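Journal > Danddale Days > Winter

February 19, 2022

I've finally got my boots off and the kettle on, and I want to get this down while I still remember who said what, because by tomorrow it'll all have run together in my head like it did after the last meeting.

Merle McAlister is going to run for the county seat after all. There, I've written it, so it must be true! She told us this morning in the basement of the Flestcombe library, standing up in her good green coat with her hands shoved in the pockets, and she said it so quietly that the back row had to ask her to say it again. I clapped until my palms stung. I have been after her to do this since August (longer, if you count all the hinting), and I'd pretty much made up my mind that she never would.

What did it, she says, was the Wernach contract. I've complained about that contract in these pages so often that I ought to be sick of the word. The county handed Wernach the road work without a second bid, and then the man who'd signed off on it turned up with a Wernach contribution in his campaign report, right there in the open where anybody with a library card could read it. I don't say he did anything against the law. I don't know that he did. But when Merle asked him about it at the January session he told her the matter was "settled," and he smiled when he said it, and I think that smile is going to cost him more than the contract ever did.

We need 86 signatures to get her on the ballot, and we had 17 before we'd even put the folding chairs away. I signed fourth, or it may have been fifth, there was a bit of a crush around the clipboard. My handwriting was so shaky with excitement that I printed my name underneath to be safe, and then worried all the way home that printing it might spoil it somehow. Must ask the clerk.

I took the long way back, past the Gilani place, as I wanted to see whether they'd put the old yard sign up again. They haven't, and I was surprised how much that pleased me. They've voted for him every time, and told me so over the fence every time too. Mrs. Gilani came out to get her mail and we stood there in the wind talking about the culvert for so long that my ears went numb. She's furious about the culvert. The water comes right up to her garage when the snow goes, and she's called the road office four times and has gotten four different promises. I didn't push the petition at her. I said only that Merle would be coming by, and she said, "Well, she'd better bring boots," and I'm choosing to take that as a yes. 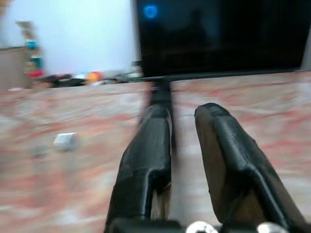
I do worry about the money side of it. He'll have mailers out on that slick heavy paper, and Merle has whatever we can scrape together from a soup supper. She's stubborn about it, too. She won't take a check from anybody who does business with the county, not even the feed store, and poor Len from the feed store looked quite hurt, as he only wanted to help. I think she's right and I also think we could have used it for stamps. I told her that on the library steps and she laughed and squeezed my arm and said we'd walk, then. So I guess we'll walk. I've got the whole of the river road to do and half of the streets behind the school, and my knee has opinions about the hill.

It has been a long time since I felt this way about anything to do with the county. Dad used to take me along when he went to vote, and he'd talk to every single person in the line, and I remember being bored stiff and tugging on his sleeve. I thought of him this morning when Merle was talking. He'd have been in the front row, and he'd have asked a question that wasn't really a question and gone on for ten minutes. I come by it fairly.

Things to do before I forget: call the clerk about the printed name, find the good clipboard, ask Merle if she wants the big soup pot or both of them. And get more pens. Two of ours gave out this morning and we finished up with one of the library's, which I've just found in my coat pocket.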